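Bench notebook, Millet room
26 July 2025

Elano gripper kit, evaluation unit. Second entry. The first one is mostly me complaining about the packing foam, skip it.

Where we are: the kit is mounted, powered, and talking to our controller. Getting to "talking" took most of the morning. The quick start guide has a page called "Five Easy Steps" on which step three is "configure the interface," and that is the whole of step three. For whoever picks this up next: the address printed on the inside of the lid is wrong, the one in the PDF is also wrong, and the one in the readme of the Skundari driver works. I have written it on tape on the side of the power supply.

We're using the Skundari driver because the one Elano ships wants its own operating system image and I am not giving it one. Skundari's does open, close, position and force limit, and reads back finger opening. It doesn't do the slip alert, a feature that takes up half of Elano's brochure. Parked for now. If we end up buying, we should have the argument about which driver before we have the argument about which color.

Mounting. Adapter plate fits. The screws supplied are too long by a couple of threads, so they bottom out before the plate is snug, and it then has a wobble you can feel with a fingertip and see in the data. Swapped them for ours from the drawer. Wobble gone. Long ones are in the bag marked LONG ONES, please don't put them back in the drawer.

Test plan is the one Cirnmont wants, trimmed. They need to know if this thing can handle soft goods without a vision-guided force routine for every new item, and they want an answer they can put in front of their purchasing people in September. So: soft stuff, ordinary tabletop, one force setting for everything, no coddling. Pick, lift, carry, let go. Foam bars, the soft ball, then mixed. The bowl is the drop target when there is one.

Force limit. The dial in the software goes to 100 and has no units. The manual says the units are "relative." Relative to what it leaves to the reader. At 40 it holds foam without leaving a dent that I'd mind, so 40 is the setting for all runs below. I tried it lower and the foam bars slid out on the lift. Tried it higher and the ball came up looking like a kidney.

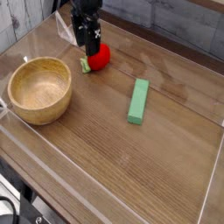
Run 1, foam alone. Fine. Boring, and I mean that as praise. If the bar is lying at an angle the wrist needs to turn to match it, and our wrist routine is our own, so no credit or blame to Elano there.

Run 2, ball alone. Mostly fine. A round thing on a flat table wants to leave when you touch it on one side first, and the fingers don't close perfectly together. The left one leads by a hair. You'd never notice with a bar. With the ball you get a little roll, then a grip slightly off center, then a carry that looks worse than it is. The manual says the fingers are "factory synchronized." Maybe they were, at the factory. There is a trim value buried in the settings under Advanced, then under Other. I moved it by 2 and the roll got smaller. Moved it by more and the right one led instead. Left it at 2.

Run 3, mixed, things allowed to touch. This is the one Cirnmont cares about, and the one where the kit earns a frown. When something small sits against the thing you're after, the fingertip is too thick to get between them. It either pushes the small one along or takes a bit of it into the grip, and the readback is no help at all, as it reports a good grasp as soon as it meets resistance from anything. Logged 19 attempts with pieces in contact before I stopped for lunch. Haven't sorted them yet, and I'm not going to write down an impression as if it were a number. My impression is in my face if anyone wants to come by.

Narrow fingertips exist. They're in the catalog as a separate item, of course, next to the soft pads and the extended warranty. I've asked Elano for a loan set. The auto-reply thanked me for my interest in automation.

Things I like, so I don't get called a grump:
- Quiet. You can hold a conversation over it.
- Stays where you put it with the power cut. I pulled the plug mid-hold on purpose and the foam didn't drop.
- Cable comes out the side, not straight up into the wrist. Somebody over there has snagged a cable before.
- Black matte finish doesn't throw glare into our detection.

Things I don't:
- The readback, see above.
- Relative units.
- The fault light is the same blue as the ready light. One blinks. I have now sat and waited for a ready gripper that was in fault, twice.
- License file. The evaluation license checks the clock, and our controller's clock had drifted, so the gripper decided it was from the future and refused to move. Error 551, which the manual lists as "reserved."

To do:
- Sort the contact runs by what the grip had in it, by eye, from the recordings.
- Repeat run 2 with the trim back at zero, so we have a clean before and after for Cirnmont.
- Wipe the tabletop between sets. It's getting smudgy and the reflections shift the detection a little.
- Check whether the Skundari people have any plans for the slip alert, or whether we'd be writing it.
- Chase the narrow fingertips.
- Return the good hex key to the Millet room drawer. I have it. I know.

Leaving it powered down with the fingers open. If you need the arm before I'm back in, take the gripper off at the adapter plate and leave the plate where it is, and use the short screws when you put it back on.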